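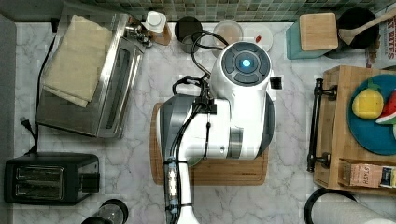
The arm over the big cutting board, toaster oven off to the left.

Home Reviews Kitchen Stuff Archive About

Paju will rent you a kitchen robot for 30 days, which is long enough to get attached and slightly too short to get good at it. I signed up in December. The bill was $491, plus a deposit I have decided not to think about.

The service comes with Brasska, the app you use to teach the thing chores. You move it through a job, it saves the job, and then it has a go by itself. Saving took me 15 tries the first evening – I kept hitting "discard," a button the same size and color as "save."

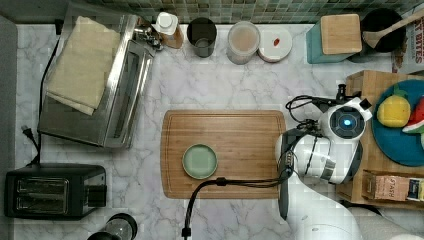
Pale green plate on the board, arm off to the right.

Plates were my first project. Brasska wants you to name every item, so I now own a plate called Plate Final 2. The manual runs to 65 pages and spends four of them on plates. I read them all twice and still set the grip too low.

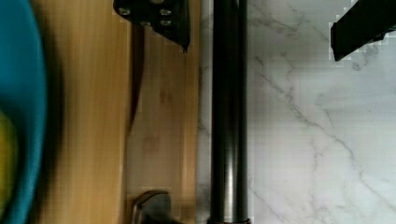
The wrist camera's view, marble on one side and board on the other.

I like the wrist camera more than I expected. It's blurry up close, but it settles arguments about where the gripper is, and I was losing most of those.

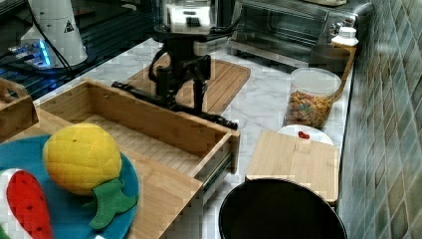 Drawers are the paid add-on, and I caved by the second week. Setup was quicker than plates, though the app asks you to confirm "drawer is a drawer" each time. Would I rent again? For half the price, yes. I've emailed Paju to suggest it and got a survey back.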